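Print this page | E-mail this page

Notes for my talk, Waldale evening class
04/11/2019

Subject: how to keep a small kitchen in order in winter. Speak slowly. Wait until the people in the back sit down. 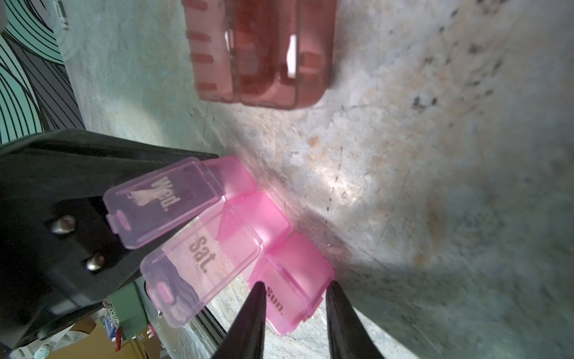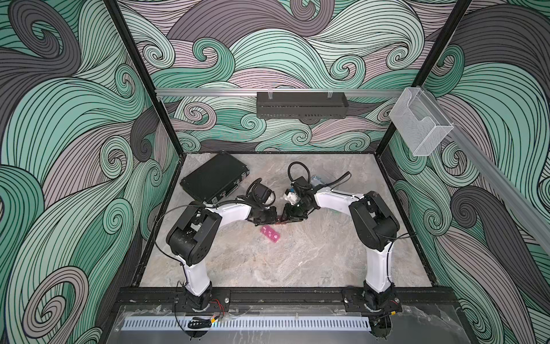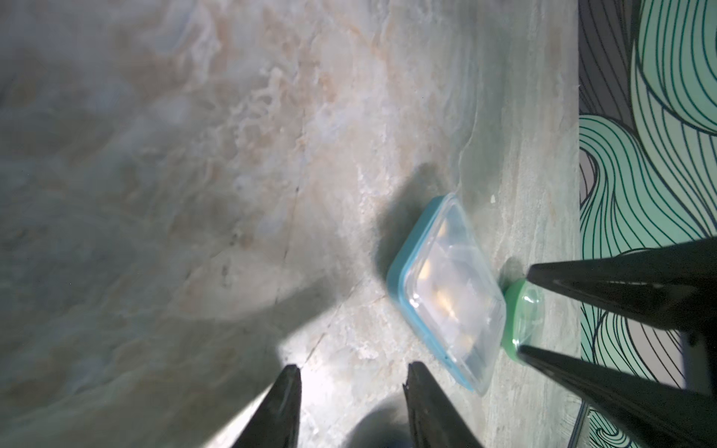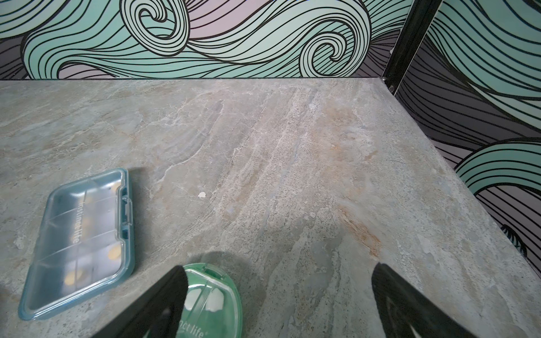
First: pill organizer with the "Wed." lid open. Third: food container, teal-blue rim.

Start with the question: who has thrown away rice this year? Let them raise hands.

Dry food. In Gudamen my family kept flour in paper bags until December, and then the moths came. Now I use boxes that close well. Write the date on the box, not on a paper beside it.

Portions. I cook on one day and freeze 8 meals. For soup I weigh 200 grams of beans before soaking. (Show the beans. Pass the bowl around.)

Shelves. Old food in front, new food behind. My mistake in Trana: I did it the other way for one whole winter.

Here drink water, then ask for questions. If there is a question about freezer burn, go back to portions.

Related items
Storing apples in the cellar
Ojo market: opening hours in winter
What to do with dry bread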